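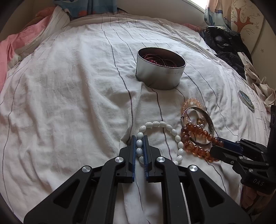
Jewelry Box Clear-Out: The Gallery

Posted in March | Filed under: Bedroom, Small Sorting Jobs | 21 comments

So I finally did it! After years of shoving every necklace I own into whatever container was closest, I tipped the lot out on the bed one morning and told myself I couldn't have lunch until it was sorted. (I had lunch. I had lunch and then a snack.) It took me 3 hours, spread over a day when I was also meant to be doing laundry, and I wrote little notes as I went so I'd remember what came from where.

A few of you asked for this after the scarf drawer post, so these are my notes to go with the gallery. Bed sorting is my favorite way to do it, by the way. Beads roll off a table and under the fridge, but a rumpled sheet catches everything.

The white beads
Glossy, egg-shaped, and the longest-serving thing I own. I bought them at the Sundmont flea market, from a table that was mostly doorknobs, and I wore them to every wedding for years. They go with navy, they go with gray, they even go with my awful green coat. Keeping, obviously. They're getting restrung this spring, and I've asked for knots between the beads this time.

The amber-colored bracelet
Round beads, orangey brown, and you can see light through them. I have no idea if it's real amber and I've decided I don't want to find out! It always ends up lying on top of the white necklace no matter where I put it down. I love the two together so much that I might start wearing them that way.

The silver bangle
Wide, shiny, and loud. I can't type in it, I can't wash dishes in it, and it bangs on every door handle in the house. Still, it catches the light so nicely when it's tipped on its side that I couldn't put it in the give-away pile. It got a polish with the soft cloth from Nallska and went back in the keep pile.

The little charms
Tiny things, some pale and some amber, on a chain so fine I'm scared to breathe near it. These are the ones that tangle. My trick is two sewing pins and a lot of patience, working from the middle of the knot out to the ends. Please don't pull! I've broken one chain that way already and I still think about it.

The tin
Every jewelry tin I've ever had started life holding something else, and I'm fine with that. I do line them now. I cut a circle of felt for the bottom, and the fine chains get their own paper envelope so they can't wander off and knot themselves around the beads.

The sheet
I know someone will ask, so: white with thin gray-blue pinstripes, from the Triritz outlet. No, I did not iron it. I have never ironed a sheet and I'm not starting now.

Where it all ended up
The keepers went into the top drawer, with the bangle on its own in the corner. 2 pairs of clip-on earrings are going to the Chang Street thrift store next time I drive past, along with a brooch I never once liked.

Next up is the button jar. I counted them last winter and got to 259 before the phone rang, so that one may need a bigger bed.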